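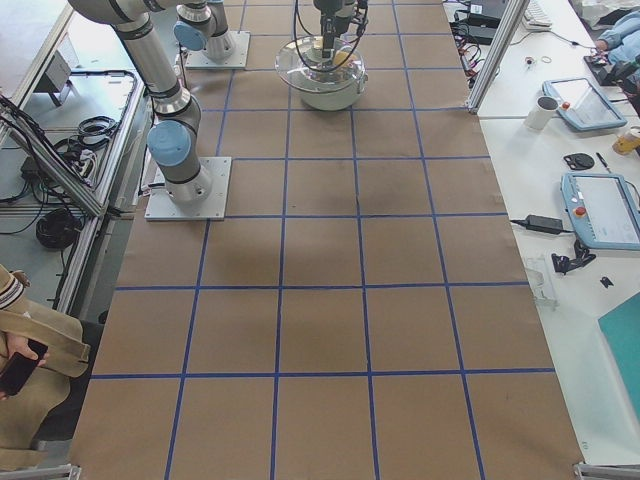

Unit 4: Measuring Land and Water

Handout 13. Finding area with a square grid

Reading: course packet to page 346, stopping before the part on planimeters. Bring a ruler, a sharp pencil and tracing paper on Tuesday. Calculators are fine.

Most parcels you will deal with are not rectangles. A fence line bends, a creek takes off a corner, a pond has no straight edge at all. If the shape has straight sides you can cut it into triangles and add them up, as we did with the Hellwood parcel. If it has curves, lay a grid over the map and count squares.

The method

1. Check the map scale before anything else. Write it at the top of your sheet.
2. Pick a square size and work out what one square is worth on the ground. A square that stands for 5 meters on a side is worth 25 square meters, not 5. This is the most common mistake on the midterm.
3. Trace the outline. Lay the grid over it and tape it down so it can't slip.
4. Count the squares that lie fully inside. Mark each one as you go.
5. Count the squares the outline passes through. Take half of that number.
6. Add the two results and multiply by the value of one square.

The half rule in step 5 works because a long curved outline cuts some squares near the edge and others near the middle, and the errors tend to cancel. It does not work well when there are only a few boundary squares, or when a straight side runs along just inside a grid line. In that case turn the grid and count again.

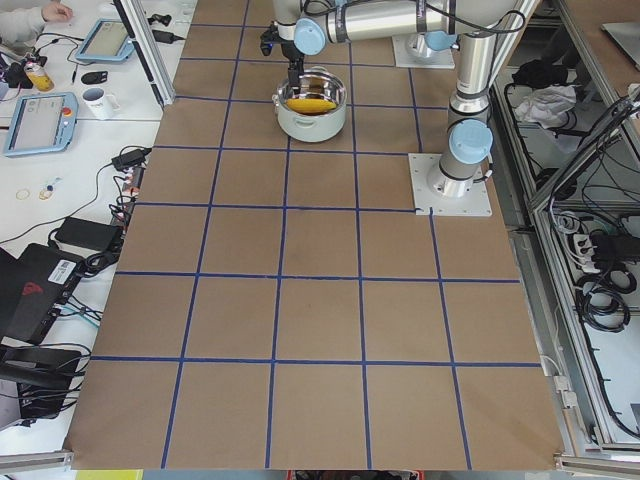 Smaller squares give a better answer and take longer. When you cut the side of the square in half, you have four times as many squares to count over the same area. The number of boundary squares only doubles, so the share of the total that depends on guessing goes down.

Worked example: Zorkbridge pond

Square size on the ground: 5 meters by 5 meters
Value of one square: 25 square meters
Whole squares: 200
Boundary squares: 50, counted as 25
Total: 225 squares
Area: 225 x 25 = 5,625 square meters

Report this as 5,600. The last digits are not supported by the method.

Two people should count the same tracing without talking. If the counts differ by more than a few squares, both count again. Do not average a bad count with a good one.

Checking yourself on a circle

A circle is a good test, since you can compute the true area and compare. Measure straight across the widest part, halve it to get the radius, then multiply the radius by itself and by 3.14. Be clear about which edge you measured to. On anything with a thick rim, the inside and outside edges give different areas.
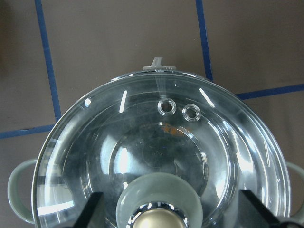
Glass pot lid with a thick outer rim and rings molded into the glass.

Homework

a) Find the area of the Heltitz reservoir from the map in the packet. Use two square sizes and show both counts.
b) Trace a round object from your kitchen, count its area on graph paper, and compare with the formula. Give the difference as a percent.
c) Read Petrenko's notes on slope. Mervin Petrenko will take the Hlongwane section while Wenceslao Ibarra is away.

Show units on every line.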